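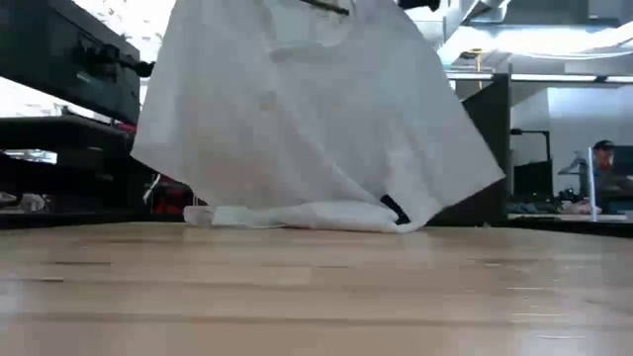
White cloth, lower edge on the table

Hi all,

Back to the line-drying thread! I've kept this up since last July and I'm still a believer, even in our damp basement. The Linero cord holds 35 feet of wash if you pull it really tight (mine sagged terribly until I put in a second hook). Sheets go on the outside, socks and small stuff in the middle, and I run the fan on low overnight.

What I can't fix is the towels. They come out like boards – I've tried vinegar, less soap, a good hard shake before hanging, you name it. My sister over in Nalgate swears by ten minutes in the dryer first, but then I wonder why I bothered with the cord at all!

Shirts are easy. I hang them by the hem with two pins at the side seams, and most of them never see the iron.
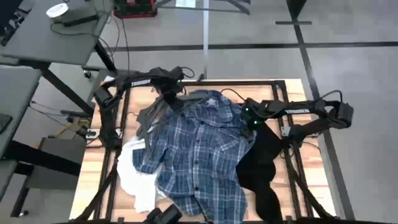
On 10 May 2023, Sadao Ueda wrote:
> Try the ten minutes at the end, once they're dry. No heat, just
> tumbling. It softened ours a lot. Also, is the Zetthorpe rack worth
> the money, or should I stick with cord?

Oh, at the end, I like that – doing it with tonight's load. As for the rack, I had one for two winters and the feet slid all over our tile floor. On carpet you might love it. I'd still go with cord if you have a solid wall to screw into.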